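Home | Forums | Laundry and Storage | Search | Log in

Jeans in plastic boxes: fold or roll?

sidra_b
I am putting away the winter clothes of my boys and I have bought 2 clear boxes from Hulley. Should I fold the jeans or roll them? I want to see what is inside without opening the lid.

Nilten40
Roll. Folded jeans make a hard line at the knee, and in November you must iron them all.

yasir.kazmi
I don't agree with Nilten40. Rolled jeans are round and you lose the corners of the box. I fold on the table first, legs together, hem turned under, and I press with the hand. 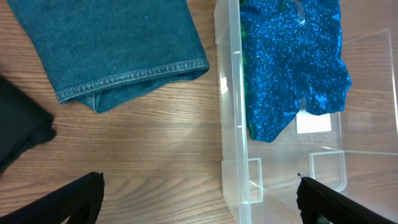
Jeans on the table by the clear box, hem with the double stitching.

Black things I put in a separate pile, they catch every bit of fluff.

sidra_b
Thank you Yasir. Does the thick hem not make one side higher?

yasir.kazmi
Yes, a little. Turn every second pair the other way round.

Nilten40
I have rolled for 9 years and my corners are full of socks. So no space is lost.

Edgar N.
Both are fine. More important is that the denim is fully dry, also in the seams. Mine smelled very bad once.

sidra_b
I will fold the jeans and try the socks also. Thanks to all.

Print this page | E-mail this thread

Recent threads
Ghauri shelf brackets, are they strong enough?
Vacuum bags for blankets
Labels that don't peel off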